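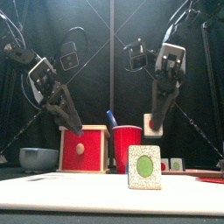
About Stilura

Stilura is a phone repair and refurbishing company. We replace screens, batteries, charging ports and cameras on Android phones and iPhones, and we sell used handsets that have been through our own bench. Tadeusz Nowicki opened the first counter with 2 workbenches and a secondhand microscope. His son Roman now runs the day-to-day business.

What we do

Most of our work is mail-in. You fill out the form, print the label and send us the phone. We look it over, email you a price and wait for your answer before opening anything. If you say no, you pay return shipping only. Walk-in customers are welcome at the Jurić Street counter, where battery swaps are usually done the same day.

We stock parts for 512 phone models. For older models we can often get a part through our supplier, Eltari, but please allow extra time.

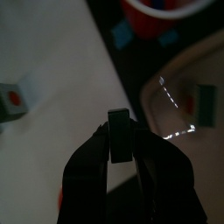
Battery replacement is the job we do most. A worn battery makes a good phone feel like a bad one: it shuts off in the cold, slows down under load and needs a charger by lunch. Many people buy a new phone when the old one has years left in it. Small parts have to be held squarely and without squeezing too hard, whether the thing between the tips is a connector or a plain dark block like the one gripped upright here. Our technicians spend their first weeks on scrap phones before they touch a customer's.

Refurbished phones

Every handset we sell is wiped, tested and graded A, B or C. The grade covers looks only. All three grades must pass the same list of 20 checks, including the microphones, the fingerprint reader and both cameras. Last year we sold 2,169 refurbished phones. We don't sell phones that no longer get security updates.

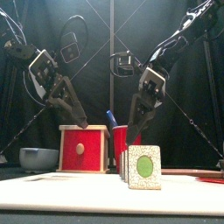

Two arms at work over the white tabletop.

Who we are

Savita Rastogi manages the repair bench. Bronisława Zalewska handles parts and purchasing. Kacper Żak answers the phone and most of the email, and he is the person to ask about an order in progress.

Repairs carry a one-year warranty on parts and labor. Water damage is not covered.

Page last updated Sunday, July 12, 2020.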